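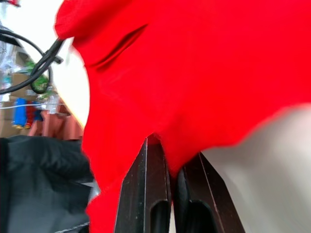 Red cloth over both fingers, wrist camera.

Koltitz soft-goods finger set on the Domavari two-arm bench kit - worth it?

4 replies

bench_offset
Original poster

We run the Domavari bench kit and bought the Koltitz finger set as an add-on. The set is 700 for both arms, fingers and mounting screws only. The Tello garment package is licensed separately, by the month, and I'm reviewing the two together because Koltitz tells you to.

Install was uneventful. The fingers bolt straight on, but the wrist cameras need recalibrating afterward and the manual puts that step in an appendix. Tello would not load a grasp profile until it was done. No error code, it just stayed on "waiting."

Task is picking garments from a mixed pile, spreading them on the table and regripping at two corners for a fold. I logged 252 attempts on short-sleeved shirts and heavier knits.

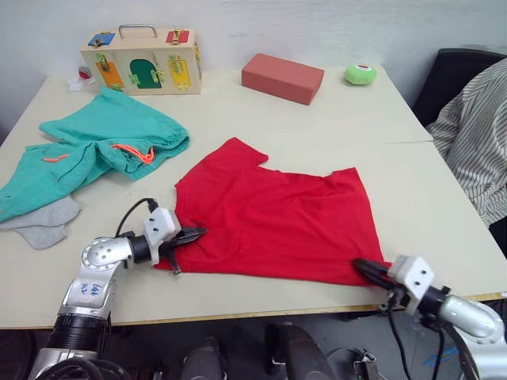

The corner regrip is where the set earns its price. With the stock fingers, the second arm tended to drag the fabric before it closed, and the first arm then held a corner that was no longer where the planner thought it was. The Koltitz tips close lower and move the cloth less. Failed regrips dropped to 59, and most of those were on the heavy knits.

Negatives: the fingers are long, so reach near the table edge suffers, and Tello's default approach height is too conservative. I lowered it and had no table strikes.

lowspeed_larry

59 out of 252 is not a number I'd pay 700 for. What was the stock finger figure? Without a baseline under the same lighting and the same pile this doesn't say much. Also, did you change the approach height partway through?
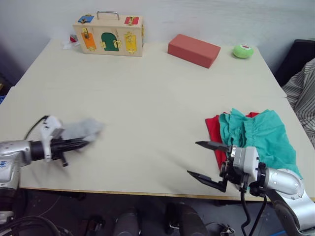 bench_offset

Fair point on the baseline. The stock run was in September with an older Tello build, so I left it out. Approach height was changed before the logged run and stayed put.

Speed matters more than I expected. On light items the transfer across the table has to be slowed down or the free end swings and lands folded under itself. Tello has a "light fabric" setting for this. It's off by default.

torque_ledger

Disagree on the reach complaint. We have the 400 mm riser from Standstead under ours and it went away. I do agree about the defaults. Support at Koltitz answered within a day, Tello support did not answer.

My question is wear. Do the tips polish up and start slipping?

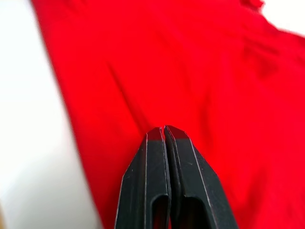
bench_offset

Wear has been minor so far, and I check the tips at each calibration. What I look at first is the closing gap. If the seam opens at the top, thin cotton can slide out under load. On a wrist view with the fingers nearly shut over red cloth, there is still a sliver of red at the very top of the seam, and red through both slots near the base. The seam is the part to watch. The slots are open by design and don't affect grip.

Koltitz sells replacement pads, but I haven't needed them.

lowspeed_larry

Then rerun the stock fingers on the current build and post both. I'd still buy the riser first.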